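Beltwood Folding Notes, read me first

Hi! So this folder is my attempt at writing down everything I know about folding tops, mostly T-shirts and sweatshirts, plus a spreadsheet of how each one behaved on the table. It started as a sticky note on the dryer and got out of hand (you know how it goes).

What's in it

notes.txt has the folding steps, one section per type of garment. tops.csv has 754 rows, one row per fold. A row gives the garment type, fabric, color, whether there's a print on it, which fold I used, and a grade from 1 to 5 for how flat it came out. The old August rows use a different grading scale, so I moved them to their own file, tops_old.csv. Please don't merge the two, I tried and it was a mess!

How the columns work

"Fabric" is whatever the care label says, and if the label is gone I write "jersey," "fleece" or "no idea." "Print" is yes or no. I used to write down what the print was, but that got silly fast. "Fold" is one of three: Beltwood (sides in, then thirds), Bautista (in half lengthwise, sleeves back, then a roll) or plain half. "Start" is where I picked the thing up first: hem, shoulder, sleeve or middle.

That last column matters way more than I expected. Soft knits bunch up wherever you pinch them, and if you lift from one spot the cloth pulls into a twist and drags wrinkles along with it. Heather gray jersey is my nemesis, because the mottled color hides the creases until the shirt's already in the drawer.
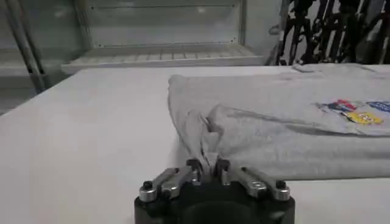

Gomeo wrote back after trying the first version that the shoulder start is fine for T-shirts but hopeless for anything heavier, and that sweatshirts should be smoothed flat with both palms before you even think about picking up an edge. Fair point, and I've changed the sweatshirt section to say so.

Known problems

Hoodies are badly covered, only 44 rows, and I graded them in a bad mood. Anything with buttons is missing completely. The grades are just me squinting at a stack, so a 3 on one laundry day might be a 4 on another.

Using it

Take it, change it, print it out for your laundry room. If you send me rows, keep the column order and put "Zukano" in the notes field if you fold on a Zukano board, so I can sort those out from the table folds.

Last updated 25th January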